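Call for Participants: Teleoperators and Reviewers for a Good-Practice Guide on Tabletop Robot Tasks

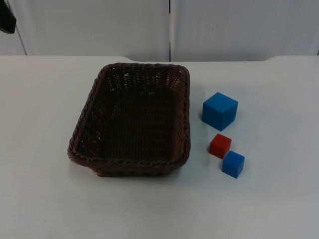

Cube sorting task, basket empty, three cubes out.

1 Jul 2025
By Ju-won Lim

Hadport is looking for people to help write and test a set of working rules for two-arm robot cells. The rules cover ordinary bench work: how a table is set before a run, when an operator may reach in, what counts as a finished task, and how a run that went wrong gets written up. The draft is called the Stondwood Guide, after the building where the first version was put together in March. It needs to be tried by people who did not write it.

We have two kinds of places. You may apply for one or both.

Operators

Operators come to our Ventura workshop and run the tasks by hand control, following the draft step by step. The cube task is the one everybody starts on. Objects go from the tabletop into the basket, one at a time, and the operator calls out the end of the run. Later tasks use cloth, lids and small kitchen items.

You do not need a degree or any background in robotics. Steady hands help, and so does patience, as the same task is repeated many times in a session. We will train you. What we want most is someone who will stop and say that a rule is unclear, even when they can guess what it means.

You must be 18 or older, able to sit or stand at a station for up to an hour between breaks, and comfortable reading instructions in English. Normal or corrected color vision is needed for the cube task only. If that rules you out, tell us and we will place you on other tasks.

Reviewers

Reviewers work from home. Each one gets a packet of recorded runs and the section of the guide that applies, and marks where the run followed the rule, where it did not, and where the rule gave no answer. Two reviewers read every packet without seeing each other's marks. Where they disagree, we look at the wording first.

Reviewers should have spent at least a year in lab work, machine operation, quality inspection, safety training or technical writing. Paid work and unpaid work both count. Please say in your application which it was.

What the draft covers

The current text has 10 sections. The ones that need the most testing are these:

Reset. The table is put back to the written layout before each run. Objects may be turned or shifted within the allowed area, but the count and type have to match the task sheet. The container is checked and must be empty.

Reach-in. No hand enters the work area while either arm is live. The arms are parked and the operator says so aloud before anyone touches an object. This applies to a cube that has rolled an inch just as it does to a dropped lid.

Clear surface. Nothing stays on the table that is not on the task sheet. Pens, tape, phones and coffee cups go on the side shelf.

Calling the run. A run is marked complete, incomplete or stopped. "Almost" is not a category. If the last object is touching the rim of the basket but not inside, the run is incomplete.

Write-up. Stopped runs are kept and logged the same day. They are not deleted to make the numbers look better — we had that argument in March and it is settled.

We are aware that the reach-in section is too long and that the part about shared shifts contradicts it in one place. Comments on this are welcome from day one.

Time and pay

The operator round runs for six weeks, with two sessions a week of three hours each. Operators who complete the round are paid $2,825, including the training sessions. If you leave early you are paid for the sessions you attended. Parking is free and we do not cover travel.

Reviewers are paid per packet and can expect roughly 100 runs over the whole round. The rate is in the information sheet, which we send to everyone who asks.

Your data

Sessions are recorded from above the table and your hands may appear during resets. Your face and voice are not kept. You can withdraw at any time up to the close of the round, and your runs will be taken out of the set. The logs are held in Lusus, our in-house record system, under a number and not your name.

How to apply

Send a short letter to Heriberto Chávez at the Hadport workshop office. Say which place you want, when you are free, and tell us about one time you followed a written procedure that did not work. A resume is optional for operators and required for reviewers. Applications are read as they come in and the call closes when the places are filled.

Short-listed operators will be asked to a one-hour visit, paid, where you try the controls and we see whether the work suits you.

Last updated: 1 section added on pay for early leavers

Comments

dkl_bench
Is the operator round open to people who already work with arms for another company? My contract allows outside studies.

Heriberto Chávez
Yes, as long as you can show us that in writing. Put a copy in with your letter.

Marnie
Left-handed, is that a problem with the controls?

Heriberto Chávez
No. There is one control for each hand and you will be using both.

pt_orchard
I did inspection work for years and would have liked the "almost is not a category" rule on our line. Applying as a reviewer. Can I ask for the reach-in section?

Ju-won Lim
Please do, put it in the letter. We need more eyes on that one.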